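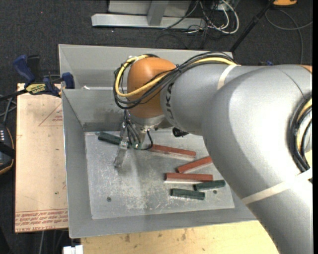

binpick-openday — README

Data and notes from the bin picking demo at the Stetovdale workshop open day, November. Put together fast so people who asked on the day can get at it. Will tidy later. Maybe.

Maintained by Jhair Tello. Robot side Eino Lehtinen, labelling Wilson Villanueva and Brayan Huamán. Questions to Jhair first, he knows where things are.

What this is

Logs and stills from one afternoon of the arm picking coloured blocks out of a metal bin in front of visitors. KUKA arm, gripper, grey sheet-metal bin, blocks in dark green and brick red. Pick, lift, hold, drop back in, next. No sorting by colour on the day, we talked about it and ran out of time.

280 attempts logged. 162 of them marked good. The rest are misses, slips, double grabs, or Eino hitting stop. Don't read the success rate as anything much — we changed the approach height twice while people were watching and let kids choose the next block.

Who it's for

People who came by and wanted the numbers. Students at Dikell doing the grasping unit. Us, next year, when we've forgotten what we did.

Not for benchmarking. Please don't put it in a table next to proper datasets.

What's in the folder

picks.csv — one row per attempt, header row at top
stills/ — one still per attempt, taken before the arm closes
joints/ — joint logs, one file per run
visitor_runs.txt — which attempts a visitor chose the block for
notes_brayan.txt — handwritten notes typed up, spelling as found

Columns in picks.csv

id — attempt number, starts at 1
run — run number, 1 to 14
target — green or red
angle — gripper angle at approach, degrees
result — good, miss, slip, double, stop
who — operator initials
comment — free text, often blank

Angle is blank for run 3. Logger wasn't writing it. Everything else in run 3 is fine.

How a run went

Eino homes the arm, shouts "clear", everyone steps back behind the tape. Blocks get tipped into the bin by hand and spread out a bit. Whoever is on the laptop picks a target, or asks the crowd. Arm goes over, comes down, grips, lifts. Result typed in straight away by Wilson, mostly. When the blocks ended up all down one side we stopped and re-tipped.

Runs are different lengths. Shortest was cut off by the lunch sausages, longest was the last one when the under-tens worked out they could ask for the same block over and over.

Camera is fixed, same spot all afternoon. Same bin all afternoon too, clamped so it doesn't walk around the table. Scuffs on the bin floor are from long before the open day, so if you're doing background subtraction take your own reference from the start of each run and don't assume a clean grey surface. The holes in the floor of the bin get picked up as objects by the simpler blob finders. Mask them.

Labels

Result was typed live, then checked against the stills and joint logs by Brayan the week after. 29 rows changed. Most of those were slip vs miss, which is a fuzzy line:

miss — gripper closed on nothing
slip — block came up at all, even a centimetre, then fell
double — two blocks came up together. Counted as not good even if the crowd clapped
stop — operator stopped it, for any reason

If you'd draw the line somewhere else the joint logs should let you redo it.

Known problems

- The arm hides part of the bin in a lot of stills. Some blocks are half covered and a few you'd never find without the one before.
- Light changed through the afternoon. Roller door went up at 2 pm and stayed up. Green blocks look nearly black in the early runs.
- Cables on the wrist move about. If your segmentation thinks they're a block, that's the cables.
- Clock on the logging laptop was on the wrong time zone untill run 5. Fixed in the csv, not fixed in joints/. Sorry.
- Two stills in run 9 are the same file. Original lost.
- "who" is sometimes just a question mark.

Safety bits, for anyone wanting to run the same demo

Tape on the floor and someone whose only job is the tape. Octavio Arango did it all afternoon and it was the best decision we made. Speed turned right down, slower than you'd think, visitors still find it quick. One person on the stop button who is not also answering questions. We got this wrong in run 2 and swapped.

Tie the cables down before opening, not after the first group walks in. Check the clamp between runs. Ours needed a nip up a couple of times.

Things people asked

Does it know what colour the block is? The vision does, the arm doesn't care.
Can it throw? No.
Could it do my dishes? See above.
How long to set up? Two days, most of it cabling and calibration. The program itself was an old one of Eino's from the Betancur job with the positions changed.
Why does it miss? Usually a block lying up against the bin wall, where the gripper has no room to get down beside it. Next most common is two blocks touching. Occaisionally just a bad calibration after someone leaned on the table.

That last one is worth repeating. Recalibrate after anyone leans on the table.

Privacy

No visitors in the stills, camera only covers the work area. No names collected. visitor_runs.txt has attempt numbers and nothing else. If you filmed on your phone that's yours, we don't have it and don't need it.

Use

Free to use for teaching and tinkering. Say where it came from. If you put it in a report send Jhair a copy, he likes to read them.

To do

- colour sorting version, with two trays
- fix timestamps in joints/
- redo the run 3 angles from the joint logs (Brayan says possible)
- smaller blocks for next time, Nosness have offered offcuts
- proper sign for the stop button
- ask Wilson where the spare gripper fingers went

Changes

v3 — Brayan's relabels in, this file rewritten
v2 — added visitor_runs.txt
v1 — raw dump from the laptop the same night, don't use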